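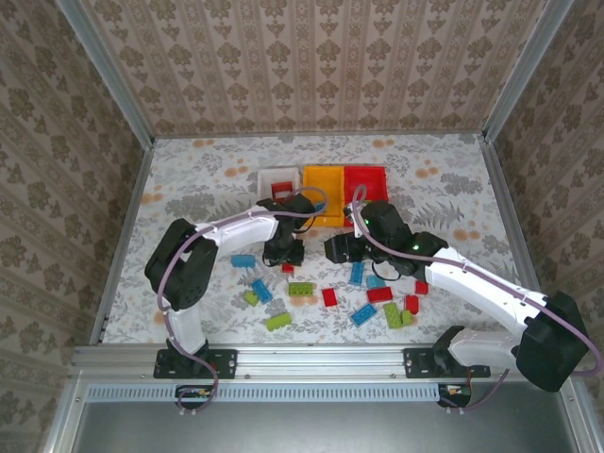 *Fig. 1. Two arms over the fern cloth, with the red block in the white tray.*

## Wemico and the army trailer: what I found

I picked a cargo trailer for my wartime vehicles project, and yes, everybody else got tanks. My great-uncle worked at the Wemico plant in Noltow during World War II, and the family always said he "built tanks." He didn't! Wemico made farm wagons before the war and then switched to two-wheel trailers for the army, the kind you hitched behind a truck and filled with ammo, water cans or somebody's kitchen gear.

My main source was the MacKinnon papers, four boxes of shop orders and letters at the town library. Genalyn Belmonte at the desk let me take notes there three afternoons in a row (thank you, Genalyn). The best thing in them is a shop order from January 1943 for 197 trailers. It has a pencil note in the margin asking where the tires are supposed to come from. Rubber was really short by then, and there are 36 letters in box two that are mostly people arguing over tires. I read every one of them and my eyes hurt.
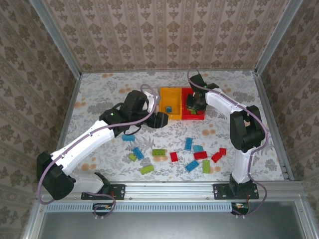 *Fig. 2. Yellow and red bins at the back of the table, blue brick in the yellow one.*

The part I had to fix was the paint. My first draft said the trailers left the plant in olive drab, the way you see them in museums. Iason Vlachopoulos read it and asked how I knew, and I didn't have an answer. So I went back to box three and found a paint bill for olive drab, but it's only for 45 trailers. The rest might have been painted somewhere else, or the other bills got lost. I left it as "at least some" in my final version.

I also wanted to know if any of these trailers got overseas. One letter says a batch was going by rail to the coast, and then the trail just stops. I've written to a collectors' club called Pandance that keeps a list of data plates, and if they have a Wemico plate on it I'll add the number to my appendix.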